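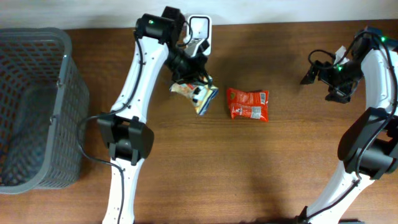 Érica Assunção wrote to me last week that a gripper which opens when you didn't ask it to is a safety fault, full stop, and that I should quit calling it "the dropping thing" and post about it properly. So okay, here I am.

I have two arms on a table, sorting snack bags into a basket, run from a Chambi controller. Since January the right one has been letting go in the middle of a move. Not every time! It can go a whole morning without a problem and then drop the same bag on 4 tries out of 10. The log says "grip target reached" right up until the jaws open, and then there's a gap of a second or so and it carries on as if everything is fine. The left arm runs the same program and has never done this.

The slippery, lumpy bags seem to be the worst, so for a while I figured it was only a weak grip and turned up the force. 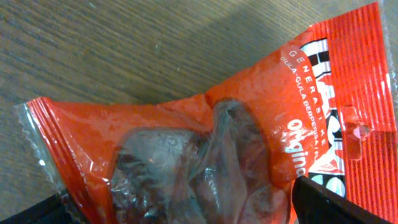 One of the shiny candy packets, seen from the wrist camera.

Turning up the force did nothing except squash a bag. And on Saturday the arm twitched while I was reaching over to pick up what it had dropped, which scared me enough to pull the plug. Has anyone had this? Am I looking at the gripper, the cable or the software? I'd like to know before I spend money on a new gripper.

Posted by kokanham_fan

Janaína Araújo

Please stop putting your hand in there while it's powered! I mean it kindly, I've got a bruise of my own from doing exactly that. Hit the stop, check that the motors really are off, then reach.

Now the fault. I'd bet on the cable before the gripper. A one-second gap in the log and then business as usual sounds to me like the gripper motor losing its connection and coming back. When mine did it, the motor restarted in its default position, and the default was open. The log kept showing the last good value the whole time, so it was no help at all.

What I would do, with nothing in the jaws and the table clear on that side – command the gripper closed, leave the arm parked, power down, and go over the plugs at both ends of the wrist cable. Then power up, step back, and run the wrist slowly to both ends of its travel from the keyboard. Do that 5 times and watch the jaws.
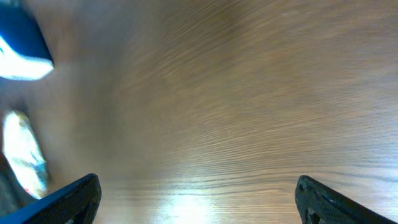
If they pop open at the same wrist angle more than once, you've found it. Mine was a plug that looked fully seated and wasn't, plus a clip set so tight that the cable got yanked every time the wrist rolled over. I gave it more slack and it has behaved ever since. You can also swap the left and right wrist cables and see if the trouble moves to the other arm, if they're long enough.

And put the force back where it was. High force on a thin bag just heats up the motor, and then you have 2 problems.

astard_owner

Mine did that, got a new gripper, fine now. Probably just worn out.

Lanotetti

Worn jaws don't make a gap in the log, so I'm with Janaína on this one. I'd add one thing though, and it's about the twitch, which bothers me a lot more than the dropping. If the gripper drops out and comes back, some setups send the whole arm its last command again, and if it has sagged a little in the meantime it'll jump to catch up. That could be your twitch. Look in the Chambi settings for whatever it does after a lost connection and change it to stop and wait for a person.

Until you've sorted that out, I'd run it at the slowest speed you can stand, one arm at a time, with only light stuff on the table.

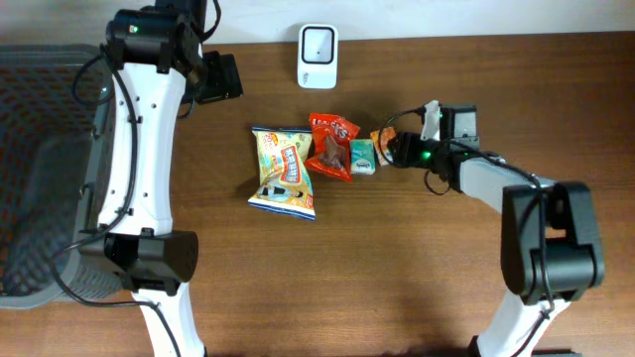

I'd also tape a line on the table where your hands don't go unless the power is off. Sounds silly, but I do it at home and my kids respect it more than they respect me. Oh, and write down the wrist angle every time it drops something, even if you think you'll remember. I had 2 bad spots on one cable once and only caught the second from my scribbles.

Let us know what the cable swap does!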